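Skamix kitchen pack, first week

4 min read

So. Bought the thing. I said in October I wasn't going to pay for another simulation pack and then Skamix put their kitchen one on sale and Ka-ming Shek sent me the link at one in the morning, which is when I make all my worst purchases.

For anyone who hasn't followed the saga: I teach arm control on the side, evenings, eight students this term, and we have exactly zero arms for them to practice on at home. Everything they do has to run on a laptop first. We've been using Gidari for two years and Gidari is fine. Free, ugly, fine. Cubes on a gray plane. You learn to pick up a cube very well and then you meet a spatula and cry.

Skamix sells rooms. You get a kitchen, a bunch of counter layouts, a Franka arm already set up with the two finger hand, and a wrist view along with the outside one. Plus a task editor. The sales page says 1,000 object placements and I haven't checked, I'm not going to sit there.

Install. Took me most of Saturday. The installer wants an older graphics driver than the one I had, doesn't say so, just hangs on a black window. Urmas Laur found the fix in a forum thread — roll back the driver, delete the cache folder, start again. After that no trouble. If you're on a newish machine do that first and save yourself the afternoon. The docs do mention it, on page 12 of the PDF, under "Notes". Who reads Notes.

Good stuff, quick:

The arm behaves. Joint limits are in, it refuses to fold through itself, and when I jog it fast it lags about the way I'd want. I ran our old reach script and only had to change two lines, the base offset and the name of the hand link. Pui-shan Su ran hers and changed nothing at all, she is very smug about this.

Saving and reloading a task is instant. In Gidari I'd go make tea.

The wrist view is worth the money on its own, I think. My students always plan off the outside view becuase it's comfortable, then they're two inches off and can't see why. Having both up side by side, they start to get it. Siu-fong Ho spent a whole evening just nudging the hand over the counter and comparing the two views. Didn't grasp a thing. Best session we've had.

Less good:

Shadows. They're hard and steppy and in the wrist view you get this jagged staircase line right across the stone. Looks bad, fine, who cares, except one of my students is training a little vision model and it loves that edge. Learned it instead of the object. There's a soft shadow setting but it cut my frame rate in half so off it went.

Dim wood. The cabinets are really dark at the default light level. I turned the lamp value up and then the marble washed out. Found a middle I can live with, not a great one.

Objects. The long thin ones are the hard ones, which is realistic I guess. But picking at an angle on a counter that drops off to a lower one, that's a nasty first exercise, and it's the one the pack loads by default. Beginners are going to hate it. I moved it to week three.

The task editor has no undo. None. I asked support and Ho-yin Tai (their support person, very patient, answered on a Sunday) said it's planned. Ok. Save often then.

Price. I paid the sale price, full price is a lot for one teacher. There's a classroom license but it starts at more seats than I have students, so I emailed and they let me have eight on the single tier for the term. Ask, is my advice. Worst they say is no.

Compared with Mok, since two people emailed: Mok has more rooms and better light, but their arm is generic and I'd have to redo all my limits. If you don't care which arm, Mok. If you're going to end up on a Franka, this. I also tried the Pirnine demo for an hour and couldn't get the hand to close so no opinion there.

Stuff I still want to test: running it headless overnight, the drawer tasks, and wether the logs export into the format our grading script eats. Will post about the logs at least. Grades are due.

Oh and the file size. Clear some room on your disk before you start, mine was nearly full and the download quit on me twice without an error.

A couple from the default counter task, the outside view and then the wrist one: 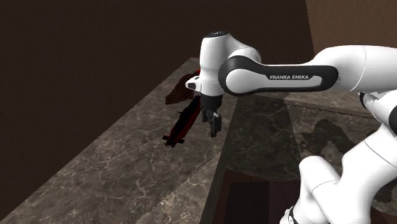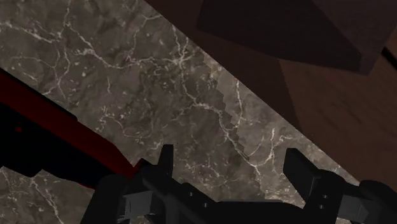 Skamix kitchen pack, fingers open and the red and black thing still on the counter in the first one. The second one has the staircase shadow I was moaning about.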